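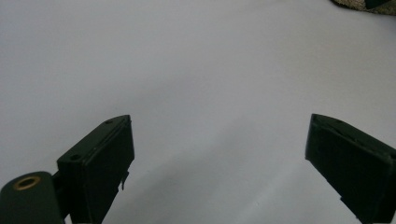
Hailu Linen Reuse Program
Interim Progress Report to the Drarkarora Fund

Reporting period: August to the end of February

The Hailu Linen Reuse Program collects used household and hospitality linens in the Sidska area, washes and sorts them, and passes them on to shelters, family services and households setting up a new home. The present grant supports the move to the larger sorting facility, one full-time coordinator position and the purchase of replacement laundry equipment. The program remains on schedule in its main activities. One item, the second drying line, is behind schedule and is addressed under Facility and Equipment. 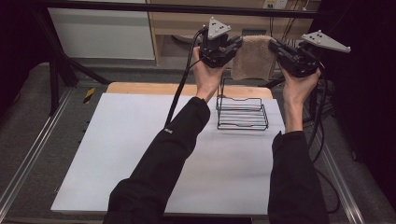

Submitted by Neema Mwakalinga, Program Manager
Reviewed by Salim Tanui, Director of Operations
03/12/2023

1. Distribution

During the reporting period the program distributed 3,696 linen bundles. A standard bundle contains bedding and bath linens for one person; larger households receive more than one. The bundles reached 1,822 households, either by direct pickup or through a partner agency. Distribution was lowest in the first weeks after the move, when the pickup counter kept shorter hours, and recovered once regular hours resumed.

The program now works with 23 partner agencies. Most are shelters and resettlement services, and the rest are school family offices and visiting nurse programs. Three agencies joined during the period. One former partner closed its Sidska office, and its referrals were transferred to the county family center with the agreement of both parties.

Partner agencies continue to report that bath linens are requested more often than bedding. The intake side does not match this pattern. Hotels replace sheets on a fixed schedule and give them in large lots, while bath linens arrive mainly from private donors in small quantities. The program has asked two hotel partners to include bath linens in their quarterly release. One has agreed, and a reply from the other is expected shortly.

2. Intake and Sorting

All donated items are weighed at the door, inspected, washed and inspected again. Items are placed in one of four grades. Grades A and B go into bundles. Grade C is released to animal shelters and garages for use as rags, and Grade D is sent to a fiber recycler. The grading guide was rewritten in the fall after an internal review found that staff on different shifts were applying the B and C grades differently. The main source of disagreement was worn hems. Under the revised guide, a worn hem that can be closed with a single row of stitching is graded B and sent to the mending table. Any hem damage beyond that is graded C.

Since the revised guide was adopted, returns from partner agencies for poor condition have dropped noticeably. The program does not yet have a full year of return data under the new guide and will hold its formal comparison for the final report.

Stains continue to be the most common reason for downgrading. A trial of a longer cold soak for light-colored items was carried out over several weeks. Results were mixed. Cotton items improved enough to justify the extra time, but blended fabrics did not, and the soak has been kept for cotton only.

3. Facility and Equipment

The move to the new facility on the east side of Sidska was completed without interruption to partner deliveries. The building offers a ground-level loading door, which the former site lacked, and a separate room for clean storage. Shelving from the old site was reused where it fit. Additional shelving was bought within the approved budget line.

Two washers were replaced as planned. The second drying line has been delayed. The building's gas supply required an inspection that had not been identified in the original site survey, and the first inspection date was postponed by the utility. The inspection has now been passed and the installer has confirmed a new date. Until the line is running, the program is drying part of its volume at an outside laundry under a short-term agreement. The cost of this agreement has been met from the contingency line, and no additional funds are requested.

The floor near the loading door was found to be uneven when full carts were first moved across it. The landlord has repaired it at no cost to the program.

4. Inventory Records

The program moved its inventory records from paper sheets to Okuter at the start of the new calendar year. Okuter was chosen for its low annual fee and for the ability to let partner agencies place requests directly. Staff training took longer than planned, and for several weeks both systems were kept side by side. The paper sheets have now been retired, except at the loading door, where a written receipt is still given to each donor.

Some problems remain. Partner requests entered after closing time carry the next day's date, which has caused orders to be packed out of sequence. The supplier is aware of the matter and has offered a setting that should correct it. Partners have also asked for a way to note allergies to scented detergent. The program uses unscented detergent for all loads, and a statement to that effect has been added to the request page.

5. Staffing

The coordinator position funded by this grant was filled in the second month of the period. The coordinator is responsible for partner relations and delivery scheduling, duties that were formerly divided among the sorting staff. One part-time sorter left for full-time work elsewhere and has been replaced. All sorting staff have completed the safety training required for the new equipment.

6. Community Mending Sessions

The evening mending sessions proposed in the original application began after the move. Sessions are free and open to Sidska residents, who may bring their own items or work on program linens. Total attendance to date is roughly 400. Attendance was weakest in January, when two sessions were canceled on account of road conditions. Residents have asked for daytime sessions, and a trial is planned for the spring if room is available outside sorting hours.

Supplies for the sessions have cost less than budgeted, largely owing to a donation of thread from a closing fabric store. The program requests permission to apply the remaining supply funds to the purchase of one additional sewing machine. A written quote is attached to the financial statement.

7. Budget

Spending is within the approved total. Personnel costs are slightly under budget as a result of the later start of the coordinator position. Utilities are over budget. The new building is larger and was heated through its first winter on the basis of an estimate supplied by the previous tenant, and that estimate proved too low. The program has since had the thermostats reset and the clean storage room insulated. A full statement by budget line accompanies this report.

8. Plans for the Remaining Period

The program's first task is to bring the second drying line into service and end the outside laundry agreement. Staff will then extend partner delivery to the north end of the county, where two agencies have asked to join and where clients at present must travel to Sidska for pickup. A donor drive for bath linens is being prepared with the hotel partners and will run through late spring.

The Fund's decision on the sewing machine request is needed before the next supply order is placed. Questions on the financial statement may be directed to Salim Tanui, and all other questions to Neema Mwakalinga, at the Hailu office in Sidska.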